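Paper Jobs, and Other Ways to Lose a Saturday

Our robotics club at Karkau meets beside a kitchen sink, so most of our tips end up being kitchen tips. This week's is how to get a gripper to pick up one sheet of paper.

Start with a bent sheet. A flat one on polished stone might as well be painted there. Give it a lazy curl first and the fingers have something to close on.

Turn off the fan. Dong-geon Ji left it running in September and spent the evening collecting homework from behind the fridge. 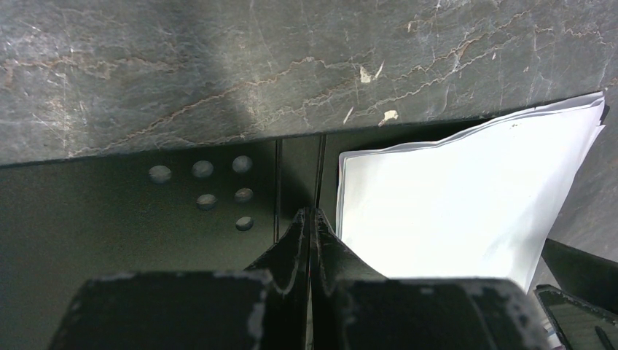
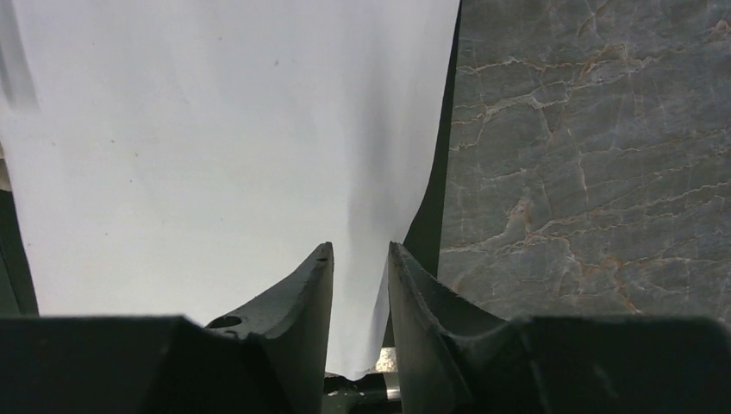 Gray stone, white paper and our two well-traveled fingers 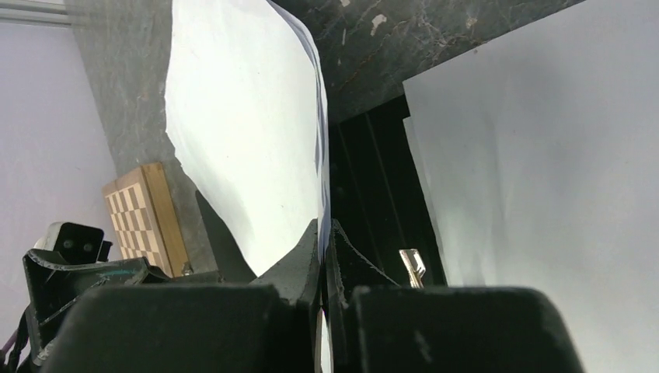

Photos: Karkau club, wrist camera

Close slowly. The Guteo kit's default grip speed was chosen by someone who hates paper. We run ours at 5 percent and make tea.

Wipe the pads with a barely damp cloth before each session, then let them dry - a wet finger picks up three sheets and drops two of them on your shoes.

Scuffs on the fingers are fine. Dust is what costs you, and so is whatever was on the counter at lunch.

Write down every try, including the stupid ones. Our notebook has 293 grabs in it, and nearly half are labeled "air."

Keep the crumpled sheets for grocery lists. Team Skultora asked if they could have ours for practice, and we said no on principle. The regional paper-handling round is in Zalewska's hall again, so bring a sweater.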